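Workshop notebook, bench 5
June 18, 2023

Sunday session, building quiet, mains steady. Carried on with the upholstery cloth abrasion work for the Trirholm order.

Rig: the old Moroz rub tester, head four, standard wool abradant, 9 kPa. Heads one to three are still out pending new bushes. Head four was rechecked against the steel gauge before starting and left alone after that.

Samples are the Iveteo flat weave in three shades: sand, slate and navy. All cut from the same delivery, conditioned overnight at 20 degrees and 65 per cent humidity. Sand had a slub near one edge, so I recut it from the middle of the piece.

Results so far. Sand: first thread break at 3,924 rubs. That is well short of what the order calls for. Slate: no break when the run was stopped for lunch, slight fuzzing, shade change of half a grade on the grey scale. Navy: no break, but lint on the abradant from early on. The lint is dark and comes away with tape. I suspect loose dye as much as loose fibre and will do a dry crocking test before saying so in the report.

The sand figure bothers me. Weight per square metre agrees with the other two within the usual scatter. Thread count likewise. Possible causes: over-bleaching before dyeing, or a softener left in at finishing. Koturport did the finishing on all three, but the sand lot went through separately. Have asked for the bath sheets.

Repeat on sand with fresh abradant: break at some 599 rubs later than the first. Same order of result, so the cloth is at fault and the rig is cleared for now.

Colour note. Navy and slate are hard to tell apart under the bench lamp and easy under the daylight tube. All grading from now on under the tube only. Older entries graded under the lamp should be treated as doubtful by half a grade.

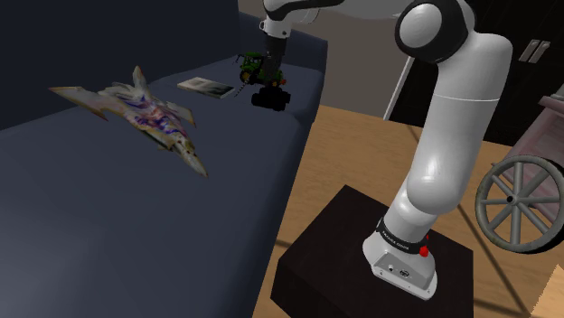
Render, dark blue sofa on tan wood floor, model jet on the seat.

To do: crocking on navy, wet and dry. Tensile strips on sand, warp and weft. Order felt backing discs, we are down to the last pack. Bushes for heads one to three are not due until September, so single-head running until then. Log the humidity by hand, the chart recorder pen has dried up again.

Slate restarted at 14:10, left running with the auto stop set.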